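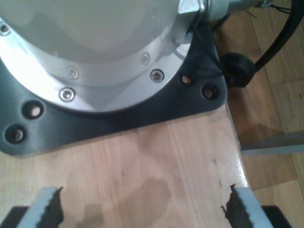
**Project Handley: Bimanual Cable Handling Software**
Progress report to the Bloxham Fund
Prepared by Evie Cropper, Omasau

The grant supports planning and perception software for two-arm handling of network cables at an equipment rack. The first two work packages, calibration and shared motion planning, have been delivered. The third, grasp handover, is under way.

The motion planner now treats both arms as a single system. Collision margins are computed for the pair, and a request that would bring the grippers too close together is rejected before either arm moves. The regression suite contains 348 planning cases, all of which pass on the current release.

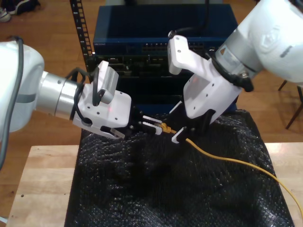
Graham Tunstall asked whether the planner could hold one arm still while the other closes on the cable, and said he would want to see that working before funds for the fourth package are released. The function is present in the current release. It remains limited to handovers in which the cable is held at the plug.

Perception work has centered on dark, reflective coverings, which produce unreliable depth readings. Fabian Zürcher has added a filter that discards isolated returns before the surface is fitted. The training set stands at 1,423 labeled images.
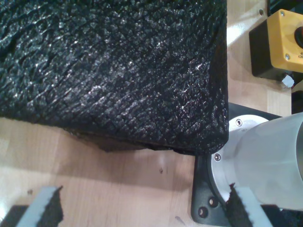

*Page last changed: June 3, 2020, by Hayley Yeoman*

Logging has moved to the Jundov format. Each session now records joint states, gripper commands and planner decisions on one clock, and over 400 sessions have been converted.

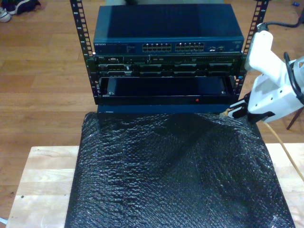

Port selection is the main task for the next period. The software must identify a free port and align the plug before any contact is made. On the switch at the top of the rack, the Ethernet jacks sit in two blocks, each with two stacked rows, so an error of one row leads to the wrong port. The detector will therefore report block, row and column separately, with a confidence value for each.

Delivery of the port detector is planned for December. No change to the budget is requested.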